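Storkammont Review
Home | News | Features | Labs | Archive | Subscribe
Search the archive Go

Practice Kitchens

A research group in Mustbridge trains its robot arm in rooms that exist only on a computer

Fadime Kaplan starts most mornings by making up rooms. She picks a wall color, a floor, a counter and a handful of household objects, and a program called Sullthorpe puts them together with a model of a robot arm. By lunch there are 200 of them. None looks much like her own kitchen, and she doesn't mind.

Kaplan works in a small lab on the second floor of the Özkan building. The question she has been working on since last August is a narrow one. If a robot learns to pick up kitchen items only in simulation, how much should the simulated rooms differ from one another before the skill carries over to a real counter?

The usual answer in her field has been to change as much as possible. Colors, lighting and textures are shuffled between attempts, and the arm is expected to learn which things matter. Kaplan's group wanted to know which of those changes do the work. They built 2,000 rooms and split them into sets. In one set only the walls and floors changed. In another, the room stayed fixed and the objects moved. A third changed both, and added clutter on other furniture that had nothing to do with the task.

The arm in the rooms is a model of a Franka Emika, white and black with a two-fingered gripper. The countertop is stone in many of them, and the things on it are ordinary: a mug, a spoon, a soap dispenser. Some placements would be odd in a house. The program is allowed to stand a spoon on end, and it does.

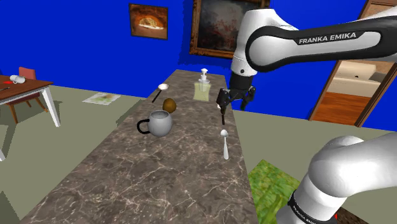

What the sets showed

The group tested each trained version on a real arm, with 30 attempts per object. The version that had seen only new walls and floors did poorly when a mug was turned so its handle faced a different way. The version trained on moving objects did much better, even though it had never seen a second room.

Adding clutter in the background helped a little more, mainly with thin objects. Kaplan had expected the opposite.

"I thought it would be a distraction," she says. "We ran that set 3 times before I put it in the draft."

Mohandas Suvarna, who wrote most of the software, is more careful about the result. The tests used a single real counter under steady light, and he would like to see them repeated somewhere with a window. Thin utensils are still the weak spot – the simulated contact between a finger and a narrow handle is an estimate, and small errors add up when the arm closes its grip.

The next round will use fewer rooms and more object positions. Suvarna has set the new batch to start on Friday, and it should run through the weekend.

Contact the editors | © Storkammont Review | Back to top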